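Raro or Nonach fingers for a hand-held gripper?

Jomar Lumanlan
Need to pick one by 20th September. Light stuff only, 500 grams tops. Anyone run both? Mostly worried abuot the tips slipping.

Benvinda Bragança
Had both. Raro grips better, Nonach is easier to swap. Mine are green plastic with squared-off tips, scuffed a bit but fine. Check your view of the gap on bare wood first, glare can be bad.

Lorcan Breathnach
just get the Raro. 14 bucks cheaper wehn I looked 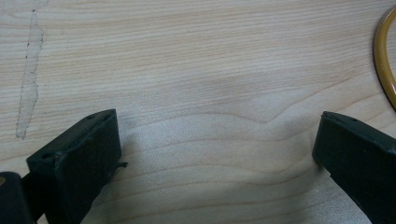

Related: Which controller for 2 arms?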